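Petrauskas to supply sorting and storage standard for Oltotia offices

2018-02-06

Office services group Petrauskas has been awarded a contract to introduce a common system for document storage and waste separation at 13 Oltotia sites. The agreement covers the supply of containers, labelling and staff guidance, with the first deliveries planned for April.

Each site currently buys its own containers, and colours differ between buildings. Under the new standard, one colour will be assigned to each type of material at all locations. Paper containing personal data will be kept apart from general paper and collected under a separate procedure.

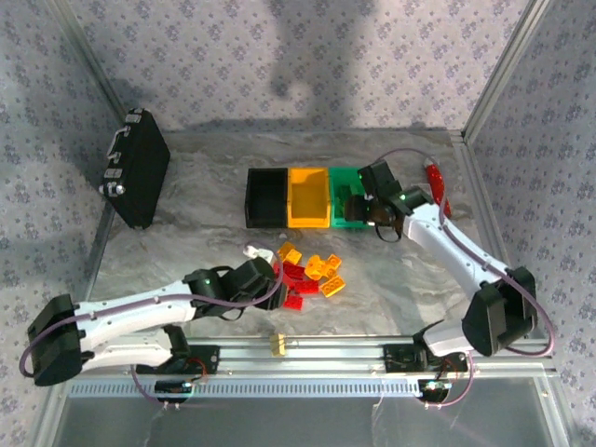

Aniela Witkowska
Business Correspondent

The contract was let after a trial at the Metinska site, where 300 employees used the system over 30 working days. Collection rounds were cut from two a day to one, and mixed loads were returned to the department concerned for sorting.

Containers will be placed side by side at fixed points on each floor. Individual desk bins will be withdrawn in stages, starting with open-plan areas. Meeting rooms and reception desks are excluded from the first phase.

Records of collected weights will be entered in Pretero, the facilities software already in use at Oltotia, and reported by site every quarter. The contract includes 41 training sessions for cleaning and office staff. Sites with existing supply agreements will join when those agreements expire.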